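# Zelum two-arm teaching cell

The Zelum is a walled table with two arms on it, made for people who want to show a robot a job and have it written down as they go. You hold a pair of handles, the arms copy your hands, and everything that passes between the two is kept as a recording you can play back, trim or feed to whatever learning software you like. We have been building it at Gastow for a good while now, and it has slowly turned into the machine we wished we'd had when we started.

It suits small, fiddly, everyday work best: bags, fruit, packets, cloths, anything that changes shape when you pick it up.

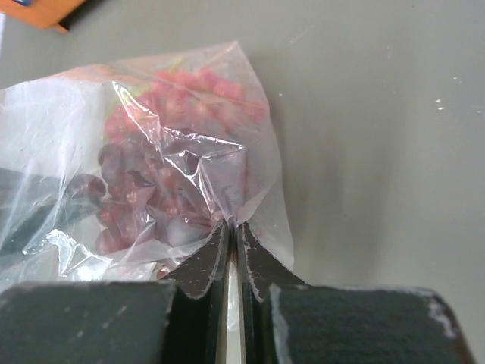
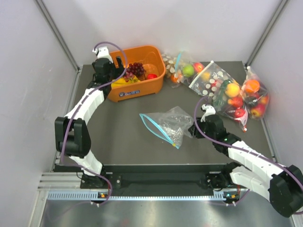 *Fruit on the table of the Zelum cell.*

## What it's like to use

You stand (or sit, many people prefer a tall stool) at the Geerts handles, which are a small, light pair of arms with the same joints as the ones in the cell. Squeeze the trigger under your finger and the gripper closes. Move your elbow out and the robot's elbow goes out as well, which sounds like a small thing but makes a great difference when you are trying to get round behind a basket without knocking it over.

Most newcomers grip the handles far too hard for the first half hour. Let them hang in your hands a little. The weight is balanced at the shoulder, so you shouldn't be holding anything up, and if your wrists ache by lunchtime there is a spring adjuster under each handle that is well worth five minutes of your time.

Thin plastic is where we'd suggest you spend your first proper practice session. A bag of grapes is a lovely thing to learn on, because the fruit is soft and the film slides about, and you soon find that gathering the neck between the fingertips gives you something to lift by that doesn't squash anything. Go in low, close slowly, and wait a moment before you raise the arm. Once your hands have got used to that, a zip bag lying flat on the table makes a good second exercise, as there is no neck to go for and you have to pinch up an edge or a fold instead.

There's also hand guiding, for anyone who would sooner take hold of the arm itself. Press the button on the wrist and the arm goes slack enough to push about, while still holding its own weight. We use it for setting start positions and for teaching a single slow reach. For anything with both arms at once, the handles are much kinder on your back!

## The cell

- **Walls and frame.** Pale panels on the left, the back and the right, held in aluminium posts. The front is open for loading. The plain colour keeps the background quiet in your recordings and stops the room behind from wandering into them.
- **Table.** A dark, matt top. It wipes clean with a damp cloth, but please don't use polish, as the shine gets into the camera views.
- **Arms.** Two, in white and black, each on its own base and joined along the front by a black mounting bar. The reach is around 600 mm from the base.
- **Cables.** Purple, and run loosely along the outside of each arm so that you can see at a glance if one has caught. Leave the big loop over the wrist as it is. It looks untidy, and people do like to tie it down, and then the arm can't turn properly.
- **Fingers.** White tips as standard, with black textured facings on the gripping side. The facings go fluffy and pick up lint with use. A strip of sticky tape will lift most of it off, and a little fraying at the edges does no harm to the grip.
- **Cameras.** One at the wrist looking down past the fingers, and a fixed one looking over the whole table. Both are recorded together with the arm positions, so you don't have to line them up afterwards.

## Recording with Litau

Litau is the program that comes with the cell, and it runs on an ordinary desktop computer. You type in the name of the task, tap the left foot pedal to start, and tap it again when you've finished. The right pedal throws the current attempt away, which you will be glad of when an apple rolls off behind the basket.

A few habits that have served us well, and which you are very welcome to ignore:

1. Bring both arms back to the same resting place before every attempt. Litau can do this for you if you hold the left pedal down.
2. Move the items about between attempts. Turn the bags over, swap them round, lay one partly across another. A table that is always set out the same way teaches the robot very little.
3. Keep the slow, clumsy attempts if they got there in the end. A fumble followed by a second go is useful to learn from.
4. Write your task names the way you'd say them to a person. "Put the grapes in the basket" will still make sense to you next spring.
5. Stop for a cup of tea more often than you think you need to. Tired hands make jerky recordings.

## Sizes and supply

| | |
|---|---|
| Arms | 2, fixed to the front bar |
| Weight of each arm with base | 17 kg |
| Reach | see "Arms" above |
| Handles | Geerts pair, left and right |
| Software | Litau, included |
| Guarantee on finger facings | 90 days |

The cell comes flat on a pallet, with the arms in their own boxes. Have a second person there for lifting those into place. The panels slot into the posts from above, and the back one goes in first.

## Spares and extras

Finger facings, fingertips, cables and pedals can all be bought singly. We also sell a softer facing for very delicate fruit, although the standard one is what we'd reach for with bags, as the soft one lets thin film slip. If your tabletop has become badly scratched we can send a new one, and the old one comes off with the four screws underneath.

## Asking about one

Write or ring and ask for Rhona Laing at Gastow, who looks after orders and visits. Do tell her what you're hoping to teach, even if it seems an odd sort of job. If you can, bring a bag of your own items along with you and have a go at the handles yourself. We'd far sooner you spent an afternoon trying it than bought from a page like this one.

Page last changed 27 August 2023.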